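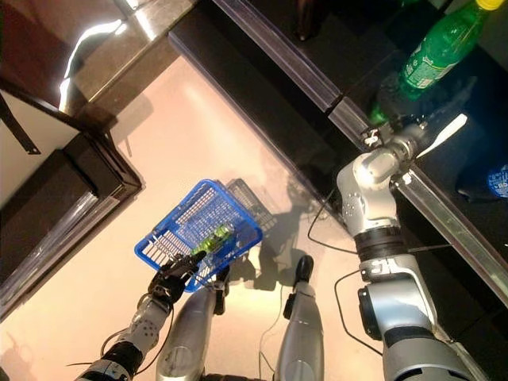 Viltar Neighborhood Shopping Club | Members' Board | Store Talk

Thread: Baskets vs. carts for the small shop, and where do the bottles go?

torquil_drummond
Evening, all. I've been meaning to start this one since August, when we had that long talk on the old board about carts, and I never got around to it because we were repainting the hallway and then my sister came to stay, and you know how it goes.

My question is about baskets. I have gone over almost entirely to the blue plastic hand basket for my midweek shop, the mesh-sided kind, and I love it dearly, but I have never worked out how to pack one properly. I start with one thing in the bottom, it slides to whichever end is lower, and by the time I've reached the dairy case I have everything piled up in one corner and the whole basket hanging off my hand like a lopsided bucket. Then I have to stop and set it down and rearrange it with people trying to get by me.

So how do you folks do it? Heavy things first? Bottles lying down or standing up? My wife says I am overthinking a bag of onions and a bottle of dish soap, and she may well have a point, but I'd still like to hear from you.

Torquil Drummond

marjoram_lane
Oh, I'm so glad somebody asked! I'm a basket person too and I have been for years, ever since my knees told me that pushing a full cart up the parking lot ramp was no longer something we did together.

My way is bottles first, lying down, flat on the bottom and pointing the long way of the basket. If you have two of them, lay them head to toe, like sardines (or like my cousins and me in my grandmother's spare bed). Then cans go in the gaps along the sides so the bottles can't roll. Bread and eggs on top, always, and I carry the eggs in my other hand if I've got one free.

The trick with the first item is to put it in the middle and keep the basket level until you've got a second thing to wedge against it. One lonely bottle in an empty basket will roll every time you turn a corner.

gus_on_the_hill
I'm going to disagree with marjoram, in the friendliest way. Lying bottles down is asking for trouble. I had a bottle of salad dressing with one of those flip caps, I laid it down exactly as described, and by the checkout there was vinaigrette dripping through the mesh and onto my good shoes. Those baskets are all holes! Anything that leaks goes straight through to the floor, and the floor at our store is that pale polished stuff that shows every drop.

Stand them up. Put them in a corner, where two sides hold them, and put something square next to them, a box of crackers or what have you. If the bottle's too tall and wobbly for that, it was never a basket item and you should have gotten a cart.

marjoram_lane
Gus, a screw cap is perfectly fine lying down. Flip caps I will give you. I should have said to give the cap a little twist before it goes in, which I do without thinking about it because my mother did.

They lie them down on the shelves half the time anyway. Some shopper picks one up, changes their mind and leaves it flopped over on its side, and there it stays till closing.

gus_on_the_hill
And that's a whole other complaint of mine, thank you for bringing it up. If you take a bottle off the shelf and don't want it, stand it back up with the label out. It takes one second. I straighten them as I go by. My daughter won't walk down an aisle with me anymore.

pennywhistle_31
Long-time reader, and I think this is only my second or third post, so be kind to me.

I used to work in a store (not this one, a little place out past the feed mill that's a tire shop now) and straightening the shelves was my favorite part of the whole day. We called it facing. You pull everything up to the front edge, labels forward, caps level, and any bottle that's lying on its side gets stood up and wiped if it needs it. I know it sounds dull, but there was a lovely quiet hour after supper when I had the radio on low and I'd go down the whole side of the store like that, and when I turned around at the end it looked so handsome.

On the baskets, I'm with Gus about flip caps and with marjoram about everything else. I'd add that you should hold the basket by the handles and never by the rim. Plenty of people grab it by one edge when they're in a hurry, and naturally it tips and everything goes to the low side. If you're having the sliding problem, Torquil, I wonder if that's what you're doing?

torquil_drummond
Well, pennywhistle, you have caught me fair and square. I do grab it by the rim. I do it when I'm reaching for something with my other hand, because one of the handles always seems to have fallen down to the outside and I can't be bothered to fish for it. I had no idea that was half my trouble.

Thank you for the word "facing" as well. I read that part out loud at the table.

dotty_b
Can I put in a word for setting the basket DOWN when you reach for something? I know Torquil finds it a nuisance, but I pulled my shoulder quite badly last year doing just what he describes, basket dangling in my left hand and my right arm stretched up to the shelf after a bottle of fabric softener. The two sides of me went in two different directions and I was on the heating pad for the better part of a month, and my husband had to do the laundry, which was an education for us both.

Now I put it down beside the shelf, tucked in close so no one trips on it, take what I want with both hands, and pick the basket up again after. It's slower, sure, but I'm retired, so what am I hurrying for?

gus_on_the_hill
Dotty, I'm sorry about your shoulder, but baskets on the floor are a hazard, and I'll say that till I'm blue as the basket. I went right over one by the paper towels. Nobody was hurt except my dignity and a box of spaghetti.

dotty_b
Then look where you're going, dear!

And I did say tucked in close.

kettle_and_toast
I've been enjoying this one over my coffee. I come at it from the other side, which is that I can't stand the baskets at all and bring my own. I have a canvas tote from a shop called Gidey that my niece gave me, flat bottom, long handles, and it sits on my shoulder so I have both hands for the shelf. No sliding, no tipping, no holes for Gus's vinaigrette. At the register I unload it, they ring me up, and it all goes straight back in.

I did once get a look from a cashier, so I always leave it wide open on top now and unload every last thing onto the belt where they can see it.

marjoram_lane
Kettle, I tried the tote, and I missed being able to see what I had. With the mesh I can look down and see I've already got the green beans. With the tote I came home with three jars of mustard. (We do like mustard, but still.)

pennywhistle_31
Some stores don't care for people filling their own bags before they've paid, so I'd ask at the front desk first if it's a place where you're not known. Ours didn't mind as long as the bag was open, the way Kettle does it.

One more thing from my shelf days, if you'll all put up with me. If you've got one item in your basket that's shiny and slippery, one of those glossy wrappers, it's going to skate around in there like it's on ice. Put a bag of something soft next to it. A bag of rice or a loaf you don't mind squashing a little. I used to see people chasing a single packet around the bottom of the basket all the way to the register.

presov_pete
Hello from the fellow who lives over the bakery. (The user name is for Presov, where my grandparents came from, since people keep asking.)

I take a cart even for six items. There, I've said it. I put the heavy things in the bottom, the bread in the child seat, and I lean on the handle and take my time. I used to be a basket man, but I always bought more than I meant to and ended up with my arm stretched down to my ankles. With a cart I've got room to change my mind.

dotty_b
Pete, I've seen you with that cart, and you park it crosswise in front of the cereal while you visit with people.

presov_pete
I have never denied it.

torquil_drummond
Reporting back, as promised to my wife, who is now following this thread more closely than I am.

I went in this morning and did it marjoram's way, with pennywhistle's handles and Dotty's setting-down. Two bottles lying lengthwise (screw caps, both twisted, Gus), a can on either side, a bag of rice at the end, and the rolls on top. I held it by both handles the whole way. It stayed put! I walked all the way around to the dairy case and back and nothing had moved an inch, and I was so pleased with it that I forgot the milk and had to go around again.

I also stood one bottle up on the shelf that had fallen over. I thought of you, Gus, and of pennywhistle and her radio.

I still think the cans could sit better. They're fine side by side but they fall over if I turn too fast. Has anybody tried them upright in the corners, with the bottles down the middle?

gus_on_the_hill
Cans upright, yes. That's what I've been saying about bottles.

marjoram_lane
Corners for the cans is good, I do that with the short ones like tuna. For tall cans I still lay them down against the side. Try it both ways next time and tell us. And write the milk on your hand!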